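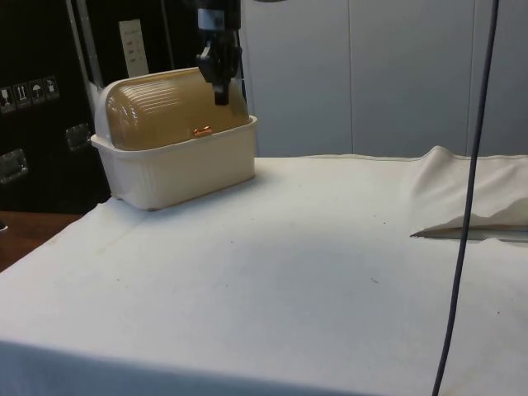 *Bread box, lid closed, under the gripper at the Livamness shared workshop.*

**LIVAMNESS, April 14, 2023** — The bread at the Livamness shared workshop is safe for now. The robot arm being taught to get at it has spent seven weeks on the problem, and members expect it to need until June.

The project is called Keleck. It started over the winter as a plan to build an arm that could unload a dishwasher. The workshop doesn't have a dishwasher. It does have a kitchen corner, and the kitchen corner had a bread box with a roll-top lid, which members borrowed one evening and have not given back. Toast at the workshop is now made from a bag held shut with a clamp.

A roll-top is harder than it sounds. A cupboard door swings on a hinge and a drawer comes straight out, and a patient person can write down the path for either one before lunch. The lid on a bread box travels along a curve, so the gripper has to travel along the same curve while keeping hold of a knob not much bigger than an olive. Pull too flat and the lid jams. Pull too high and the whole box comes along for the ride.

The group's log, kept in a spiral notebook next to the coffee maker, records 50 attempts from the first month. The lid opened all the way in two of them. In one of those two, the notebook says, "box also left table." Members have agreed to count it.

Progress since then has been better, if not of the kind that makes anyone rich. The arm now finds the box on its own wherever it is set down within reach, and stops over it before starting the approach. Getting it to stop was a project in itself. An earlier version of the software treated the lid as something to be passed through, and the first bread box, a thinner model, was retired in two pieces. It holds drill bits now.

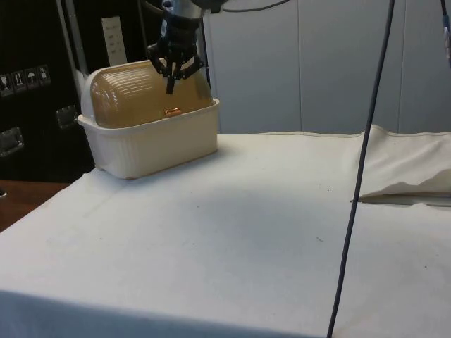 *Gripper open above the roll-top lid, with the orange-gold handle still to be reached.*

The fingers on the gripper are the third set. The first was printed too soft and bent away from the handle like someone declining a handshake. The second was stiff enough but slipped. The current set came out of a long argument about fingertip shape, conducted mostly on the workshop's message board under the heading "Bread (serious)," and settled when one side went on vacation.

The control code is homemade too, apart from the motion planner, which came from a sister workshop in Risten along with a page of advice. Most of the advice concerned cables. Livamness read it after the second snagged cable.

Money has been less of an issue than might be expected. Yüksel, the hardware store two doors down, has been letting the group have screws and offcuts at cost, and in return has asked only that the workshop stop testing things in its parking lot. Members pay $20 a month in dues, and a vote in the winter put one month's worth toward spare motors. The vote was close. The pottery side of the membership would still like a new kiln shelf, and has mentioned it.

Next on the list is the slow pull, in which the arm takes the handle and opens the lid in small steps, checking after each one whether the box has shifted. If it has, the arm lets go and starts over. Trials so far suggest that it starts over a lot. One run last month took 20 minutes to reach the halfway point, at which time the building's lights went off on their evening timer and the arm, which uses a camera to see what it is doing, gave up for the night.

After the slow pull comes closing the lid again, and after that, actual bread. A sliced loaf has been ruled out for the first try on the grounds that it gives the arm too many things to drop. The leading candidate is a dinner roll. A bagel has its supporters, who point out that it comes with a hole.

Keleck will be shown at the workshop's open house in June, between the screen printing table and the bicycle repair stand. Admission is free. Visitors who want to see the lid open are advised to come early and bring a sandwich.

The workshop is also looking for a second-hand bread box, roll-top preferred, any color, for use in the kitchen.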